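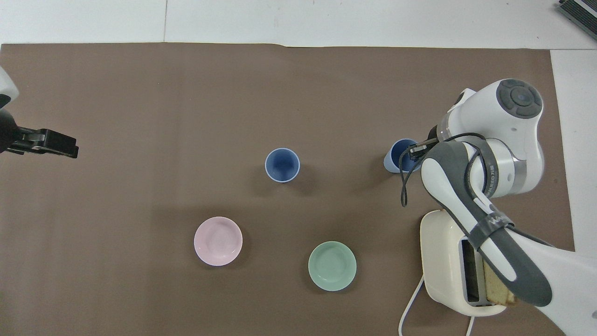 Darkska Enamel Mug, Blue

If you've ever carried a china mug to the allotment wrapped in a tea towel, you'll know why we love enamel. The Darkska is our everyday mug for sheds, tents, narrowboats and kitchen tables, and it's the one most of us in the Hamport shop drink from too.

Myroslav Romaniuk drew the shape after years of grumbling about handles that only fit two fingers. His takes a whole hand, gloves and all - a real treat on a November morning when you're waiting for the kettle! The base is wide, so it sits nicely on grass or a wobbly folding table.

What it's made of
Each mug is pressed from steel, then coated in glass enamel and fired twice. Small specks and slight changes in colour are part of the process, and we're very fond of them. If you drop it on stone it may chip. The mug is still fine to use if the chip is on the outside, but do dry it well so the bare steel doesn't rust.

Using it
Tea, coffee, soup, porridge, a quick scramble of eggs (yes, we've tried). It can go on a gas ring or over a camping stove on a low flame, as long as there's liquid in it. The handle gets hot, so keep a cloth nearby. Please don't put it in the microwave.

Looking after it
Warm soapy water and a soft sponge will do nearly everything. For tea stains, leave a spoonful of bicarbonate of soda in warm water overnight. The dishwasher is fine now and then, but the rim keeps its shine longer if you wash by hand. No wire wool, please.

Goes well with
The Kombo lid fits snugly and doubles as a saucer, and it keeps the midges out of your cocoa - we wouldn't camp in June without one. The Flaluretti plates come from the same maker and stack neatly in a rucksack.

Ordering
Orders placed before noon on Monday go out the same day. We can add a name or a club badge on orders of 100 mugs or more, and the price per mug drops again at 200. Ask for a proof first, as fired-on lettering can't be changed afterwards.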